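[home-machines] Re: Can they do chores yet?

From: Conall Doherty
To: home-machines list
Date: Feb 18, 2020
Subject: Re: [home-machines] Can they do chores yet?

Fatima Mkhize wrote:

> I have been lurking on this list for two years and I keep seeing the
> same announcement with a different company name on it. Drunine says
> their arm will tidy a room. Zetstead says theirs will tidy a room and
> fold what it finds. My brother-in-law wants to put money into one of
> them and has asked me which, as if I would know.
>
> So, a plain question for the people who build these things. If I
> bought one today and put it down in my back room, with the fan and
> the extension cords and the stuff that lives on the floor, what
> would it do? I don't mean in a demo. I mean in my back room.
>
> Fatima

Fatima,

It would stop. It might stop politely, with a chime, but it would stop. Tell your brother-in-law to buy a decent broom and keep the change.

A longer answer, as I have spent most of my working life on this and would like something to show for it.

The arms are fine. Everybody wants to talk about the arms. You can get one that will put the same part in the same hole all day and never ask for lunch, and Colm has a shop floor full of them to prove it. What he also has is a fence around each one and a man whose job is to make sure the part turns up facing the right way. Take away the man and the fence and you have a very expensive coat rack.

A back room has no right way. Take a rag shoved under an appliance. You and I know it's a rag, we know it will come out if you pull, and we know to stop pulling if it's caught on something. Try writing that down. Peadar Mac Giolla did try, in October, and got to 24 pages before he reached the part about what to do if it's holding up a leg.

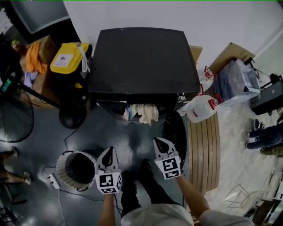 Then there are cords. I'd put cords ahead of stairs as the thing that will keep us all employed. A cord is thin, it's the same color as something else in the room, and moving one end of it moves an object you weren't thinking about. Every tidying demo I've been to had a floor you could have performed surgery on. I once asked where the charger was plugged in and was shown the snack table.

The way most people are going at it now is to quit writing rules and have a person do the chore holding the same kind of gripper the machine will have, over and over, and let the machine learn from that. I think it's the right idea. I also think it has a comic side, in that we set out to free people from picking things up off the floor and have so far created a good many jobs picking things up off the floor. With pincers.

You do learn a lot about your own hands from it. I had a go myself and lasted 40 minutes. Two fingers that don't bend are plenty for a bottle by the handle and useless for a flat lid lying on a smooth floor. You chase it. You corner it against something heavy and scrape up one edge. A child would use a thumbnail, and I have yet to see a thumbnail on anyone's spec sheet.

As for numbers, Eamon Daly and I ran our own setup on a deliberately messy room last fall. We gave it 30 tries at getting a cloth off the floor and into a box. It managed 2. On one of those it also put the box in the box's own lid, which we scored as initiative.

So, to your brother-in-law's question. For one job, in one spot, with somebody standing by, yes, you can have a machine now, and it may even pay for itself if you do that job all day. For your back room, no. I wouldn't give you a year for it either — I gave a year once, on this very list, and Bhattacharjee still forwards it to me on my birthday.

If anyone has had better luck with cloth, I'd like to hear what you're using for fingertips. Ours are rubber and they pick up more lint than laundry.

Conall

PS to Colm: the Skindine sample pads came, thank you. One of them is stuck to my desk and I can't get it off, so that's promising.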